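Game History and Preservation
Handout 4: Unreleased games, demos and leaked builds
Posted 09/02/2018

Read this before the next session. The lab section at the end is due with your notes, and the terms below will be on the final in December.

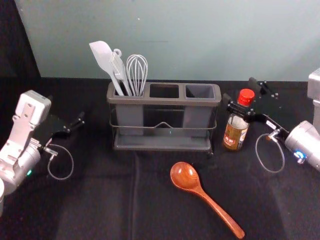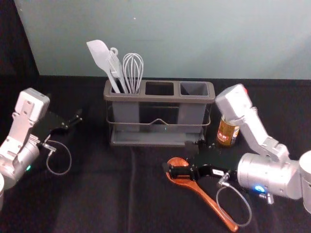
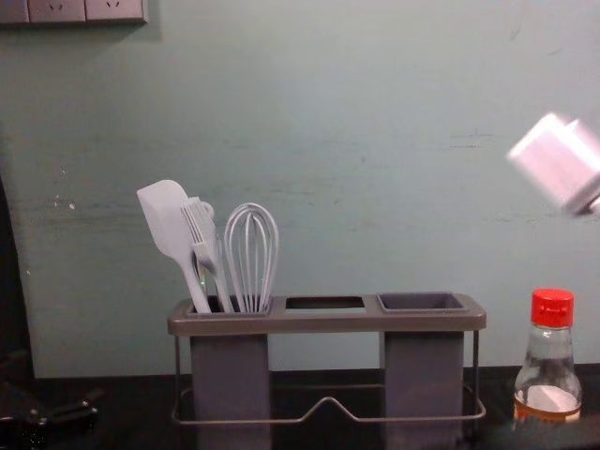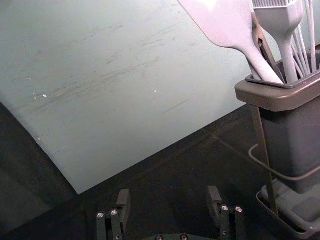
1. Terms

Prototype: a build made to test an idea. It may have one room, one enemy and no sound. It was never meant to leave the studio.

Alpha: most systems are in, but content is missing and things break. Many publishers used the word loosely in the 1990s, so check what is in the build before you trust the label.

Beta: content is nearly complete and the work left is mostly bug fixing.

Demo: a part of the game cut out and polished for the public. A demo is often newer than the leaked alpha of the same game, but not always.

Canceled and unreleased are not the same thing. A canceled game was stopped by a decision. An unreleased game may have been finished and then left on a shelf.

2. Case study: Taloneck

Taloneck was a side-scrolling platform game for DOS, developed by Kitden and planned as a shareware title. The first episode was going to be free, with two more sold by mail order. The surviving build has 8 levels. Five can be finished. The other three load, but the exits do nothing and the player has to quit to the menu.

The level editor was left in the same folder as the game. It lists 60 level slots, most of them blank, and the names in the blank slots are our best evidence for how the full game was laid out. Treat them as evidence of a plan only. Teams fill in lists like this early and change them often.

Things to look for when you play it:

The jump is slower than in other platform games of the period. Hold the key down and compare the height with a short tap.
The third level reuses the tiles from the first with a different palette.
The score counter works, but there is no high score table to save it to.
The help screen describes a grappling hook. The sprite is in the data files and the code for it is missing.

3. Case study: Prevby

Prevby is a pinball game from the same years, with one table. It was distributed as a demo that stopped after a time limit. The full version was never sold. The data file holds 249 sounds, and the demo plays 113 of them. The rest include voice lines for a second table that has not been found.

Pinball is a useful case because the physics have to work before anything else does. An unfinished platform game can still be fun for a level or two – an unfinished pinball game usually isn't. Prevby plays well, which suggests the core was done early and the artwork held it up.

4. Using the Zelenák list

The Zelenák list is the index we use in this course for unreleased DOS games. Each entry gives a title, a developer, a file size and a source. Sources are marked as disc, floppy, download or private. Be careful with entries marked private – the file may have been changed before it was shared, and there is often no second copy to compare it with.

5. Lab

Run Taloneck in the emulator with the settings on the lab sheet. Play the first three levels. Write one page on what is finished, what is missing and how you can tell. Give the file date and the date on the title screen, and say which one you trust more.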